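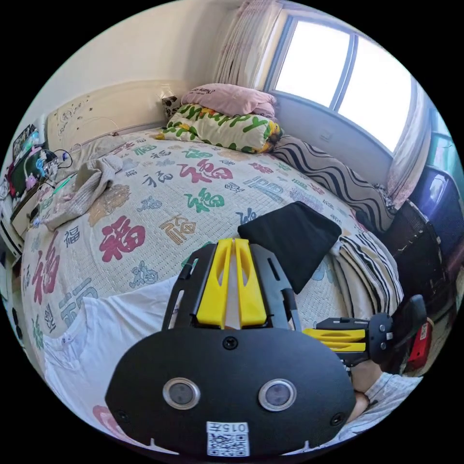 Recording rules, Zurkum household set

Release 2 holds 509 sessions of bedroom work with hand-held grippers. Collectors must follow these rules:

Keep both lenses on the front plate clear of sleeves and fabric.
Leave the room as the resident keeps it — do not tidy before recording.
Take hold of a garment by a fold, with both fingers closed on it. 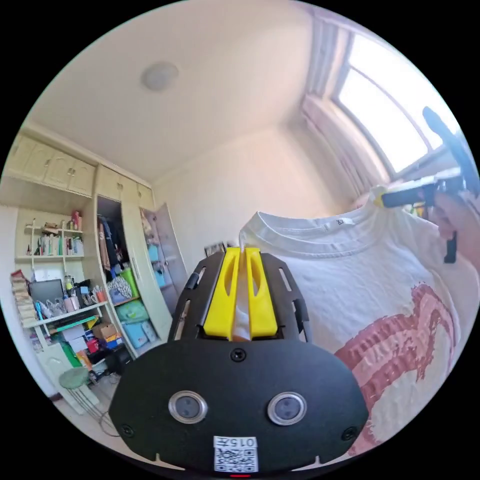
Where two grippers are used on one garment, both must be recorded for the full session. Sessions with a missing side are removed at review.

Questions on these rules go to Tala Farah. Requests for removal go to Vilho Väisänen.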